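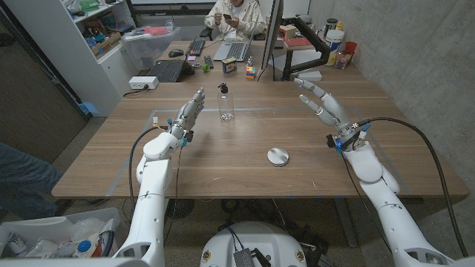

넓은 목재 테이블을 작업 구역과 사무 구역으로 나누는 방법

Zatport 작업환경 노트

큰 테이블 하나를 여러 용도로 쓸 때 문제가 되는 것은 면적보다 경계다. 키보드와 마우스는 조금씩 앞으로 밀려 나오고, 작업용 물건은 노트북 쪽으로 들어간다. 이 글은 투명 테이프로 상판에 직사각형 구역을 표시하고, 나머지 면을 사무용으로 정리하는 절차를 다룬다. 대상은 결이 곧은 밝은 갈색 계열의 목재 상판이다. 유리 상판이나 천을 씌운 상판에는 맞지 않는 항목이 있다.

준비물

- 폭이 좁은 투명 테이프 (본문은 Vusier 무광 타입 기준)
- 줄자와 직각자
- 마른 극세사 천 3장
- 펌프 용기에 담은 중성 세정제 (Hedatska 농축액을 희석해 사용)
- 연필, 지우개

1. 상판 비우기와 닦기

표시할 면에 있는 물건을 모두 반대쪽으로 옮긴다. 세정제는 상판에 직접 떨어뜨리지 말고 천에 덜어 쓴다. 나뭇결 방향으로 닦고, 두 번째 천으로 한 번 더 훑은 다음 마지막 천으로 물기를 없앤다. 테이프를 붙이기 전 30분 동안 그대로 둔다. 오일 마감 상판은 세정제가 마감층에 남을 수 있으므로 눈에 띄지 않는 모서리에서 먼저 시험한다.

2. 구역의 크기와 위치 정하기

작업 구역은 앉거나 선 자세에서 양손이 무리 없이 닿는 범위로 잡는다. 팔꿈치를 편 상태에서 겨우 닿는 지점은 구역 밖으로 둔다. 앞쪽 선을 테이블 모서리에 바짝 붙이면 소매에 테이프 끝이 걸린다. 손바닥 하나가 들어갈 정도의 여유를 남긴다.

네 꼭짓점을 연필로 가볍게 찍고 대각선 길이를 비교한다. 두 대각선이 같으면 직각이 맞은 것이다. 상판 모서리만 기준으로 삼을 경우, Lukoševičius 테이블처럼 가장자리를 둥글게 깎은 제품에서는 오차가 생긴다. 이때는 나뭇결을 보조 기준선으로 쓴다.

3. 테이프 붙이기

긴 변부터 붙인다. 한쪽 끝을 눌러 고정하고, 테이프를 상판 위로 조금 띄운 채 반대쪽 꼭짓점까지 당긴 뒤 한 번에 내린다. 중간에서 끊어 이어 붙이지 않는다. 꼭짓점에서는 두 줄을 겹친 다음 남는 부분을 잘라 낸다. 칼을 쓸 때는 밑에 얇은 플라스틱 판을 받친다.

투명 테이프는 색 테이프에 비해 눈에 덜 띄지만 비스듬한 빛에서는 윤곽이 보인다. 상판 색을 가리지 않아야 하는 자리에는 이 정도가 적당하다.

4. 구역 안에 둘 물건

한 번에 꺼내 두는 물건은 적을수록 좋다. 높이가 있는 것은 뒤쪽, 낮고 납작한 것은 앞쪽에 둔다. 검은 펌프가 달린 투명 용기라면 구역의 뒤쪽 중앙, 둥글고 납작한 은색 금속 원판이라면 앞쪽이 된다. 순서를 바꾸면 원판을 집을 때마다 용기 옆으로 손을 돌려야 한다.

투명 용기의 장점은 잔량을 바로 확인할 수 있다는 점이다. 내용물이 바닥에만 조금 깔린 용기는 넘어지기 쉬우므로 보충하거나 치운다. 금속 원판은 끌지 말고 들어서 옮긴다. 밑면에 알갱이가 끼어 있으면 목재에 원형 자국이 남는다.

5. 사무 구역 정리

노트북과 외장 키보드는 테이블의 먼 쪽 끝에 모은다. 키보드마다 짝이 되는 노트북 앞에 두고, 마우스는 키보드 바로 옆에 붙인다. 짝이 없는 소형 키보드나 장치는 가운데에 눕혀 두되 다른 키보드와 겹치지 않게 한다.

큐브, 작은 공, 소형 상자 같은 잡동사니는 한곳에 모은다. 공은 구르므로 턱이 있는 받침에 올린다. 상자는 라벨이 앉는 쪽을 향하도록 세운다. 사무 구역에 사람이 앉아 있는 동안에는 테이프 선을 넘겨 물건을 밀어 두지 않는다.

6. 모니터와 조명 맞추기

모니터를 관절형 암에 올리면 받침대가 차지하던 상판 면적을 쓸 수 있다. 클램프를 조인 뒤 화면을 좌우로 끝까지 돌려 보고, 모니터 뒷면이나 암의 관절이 작업 구역 위로 들어오지 않는지 확인한다. 들어온다면 클램프 위치를 옮긴다. 관절만 조여서 막아 두면 시간이 지나며 다시 처진다.

천장에 긴 선형 조명이 있으면 화면을 켜기 전에 반사부터 본다. 꺼진 화면에 조명 선이 비치는 각도를 찾고, 그 선이 화면 밖으로 나갈 때까지 기울기를 조절한다. 송풍 슬롯 바로 아래에는 종이류를 두지 않는다. 천장의 감지기 주변은 가리지 않는다.
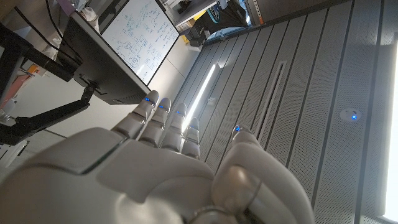

관절형 모니터 암, 타공 천장 패널과 선형 조명.

7. 유지 관리

테이프 가장자리에 먼지가 끼어 회색 선이 생기면 교체 시점이다. 뗄 때는 상판과 거의 평행하게, 나뭇결을 따라 천천히 당긴다. 접착제가 남은 곳은 세정제를 묻힌 천을 잠시 올려 두었다가 닦는다. 금속 스크레이퍼는 쓰지 않는다. 햇빛이 드는 창가라면 8월에는 접착제가 물러지므로 점검 간격을 줄인다.

공유 3 | 댓글 3

desk_note
오일 마감 상판인데 테이프 뗀 자리만 색이 밝게 남았습니다. 같은 오일을 얇게 한 번 바르니 차이가 줄었습니다.

모서리수집
꼭짓점을 겹치지 않고 맞대어 붙여도 되나요? 겹친 부분에 천이 자꾸 걸립니다.

Zatport
맞대어도 됩니다. 다만 끝이 먼저 들뜨므로 붙인 뒤 손톱으로 한 번 더 눌러 주십시오.

이 사이트는 이용 환경 개선을 위해 쿠키를 사용합니다. 계속 이용하면 쿠키 사용에 동의한 것으로 간주됩니다. [동의] [설정 변경]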